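Simulated drawer demos: how many do I need, and how much should I randomize?

Posted by Ye-rin Cha in Learning from Demonstration, Tue 12 November
Tags: simulation, demonstrations, drawer, imitation learning

Hello everyone. I am collecting demonstrations in simulation for a task where one arm must pull open a drawer on a table. I control the arm with a 3D mouse, and I save every episode with the joint states, the gripper command and two camera views. So far I have 578 episodes. I threw away 41 of them, most of these because I pushed the cabinet with the side of the fingers and it slid on the table.

I trained a policy on the rest. When the cabinet stands close to the places where I recorded, the policy is quite good. When I turn the cabinet a little more, the arm goes to the correct area, then it stops a short distance before the front and stays there, making very small movements. It does not close the gripper and it does not go back. I have waited for two minutes and it was still doing this.

My questions are these. Is it a problem of quantity, and I should simply record more? Or is my way of recording wrong? I also randomize the color of the table and the floor mat at each reset, and my colleague thinks this is too much for such a small set. I would like to know the opinion of people who did this before, because each recording day is long and my wrist is already complaining.

I forgot to write: the action is the difference of the end effector pose at 10 Hz, and the policy predicts short chunks. The scene comes from the Geum set of tabletop scenes and I changed only the materials and the start positions.

skatance_user

More data. It is always more data. We had the same thing with a cupboard door and after we doubled the set it went away. Also try to train longer.

Comment by Ye-rin Cha: Thank you. Did you double it with the same start positions or with new ones?

Comment by skatance_user: new ones I think. It was in May, I don't have the notes any more

Vicente Quezada

I had this behavior in my own drawer project, so I will write a longer answer. Please excuse my English, it is not my first language either.

When the arm stops just before the contact, I would first look at what you, the human, do at this place. Open ten episodes and plot the speed of the end effector against time. I am almost sure you will find a pause. With a 3D mouse we all approach quickly, then we stop, we look at the second camera, we correct the angle, and only then we go in. In the file this pause is maybe fifteen or twenty steps in which the action is nearly zero and the picture does not change. The policy learns from this that near the drawer the correct action is to do nothing. When the cabinet is in a familiar pose, some small detail helps it to leave the pause. When the cabinet is turned more, this detail is missing and it remains there.

What I did against it:

Remove the steps where the action is smaller than a threshold, but keep those where the gripper is opening or closing. My first filter deleted the gripper steps too, and I lost a week before I understood why the hand never closed.

Record again a part of the set after some practice, so that you can do the approach in one movement. I practice for half an hour before I save anything. The episodes become shorter and my loss curve was also calmer.

Add episodes that start in the bad place. Put the gripper a few centimeters from the front of the cabinet, with a wrong angle, and record only the correction and the pull. They are fast to make and for me they were worth more than full episodes. 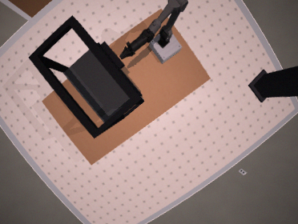

The second thing is the rotation of the cabinet. You wrote that you turn it "a little more", but I don't know from which distribution. If you place it by hand in the editor, you will probably repeat the same three or four angles without noticing it. Let the script choose the angle and the position, write both into the episode file, and then draw them as points on a plot. In my first set there was a big hole on one side, as I was always skipping the poses that were uncomfortable for the mouse. The policy failed exactly in the hole. Also check that the drawer still has space to open after the rotation, and that the base of the arm is not in its way. We had several poses which could not be solved at all, and I was blaming the network.

About colors, I do not agree completely with your colleague. Random color of the table and mat cost you nothing to record if your simulator can replay the saved states. Record once with one material, then render the same episode again with different ones. With 500 clean episodes I rendered until I had 2,571 in total, and I did not touch the mouse for that part. But it will not repair the pause, so please do the filter first and change only one thing at a time. Keep also a fixed group of test poses that you never record in.

For the sliding cabinet: don't throw these 41 away yet. If the drawer was opened at the end, they can be useful, the policy will also push it sometimes and should know how to continue. If it was not opened, then yes, delete.

Comment by Ye-rin Cha: Vicente, thank you very much for this answer. I plotted the speed and the pause is there in almost every episode, in some of them it is longer than the pull. I feel a little ashamed. I will filter tonight and train again. For the threshold, do you use the same value for translation and rotation?

Comment by Vicente Quezada: Two different values. Look at the histogram of each one, there should be a clear peak near zero and you cut after it. And please no shame, my pauses were longer than yours.

Findura_lab_3

If your simulator gives you the true pose of the handle you can write a scripted expert and skip the mouse. Motion planner to a pre-grasp point, straight line in, close, straight line back. The movements look a bit stiff but there are no pauses and it can run through the night. I would mix it with your human episodes, because the script does not know how to recover after a bad grasp.

Comment by Ye-rin Cha: I have the pose, yes. I will try it after the filter, so that I know which change has helped.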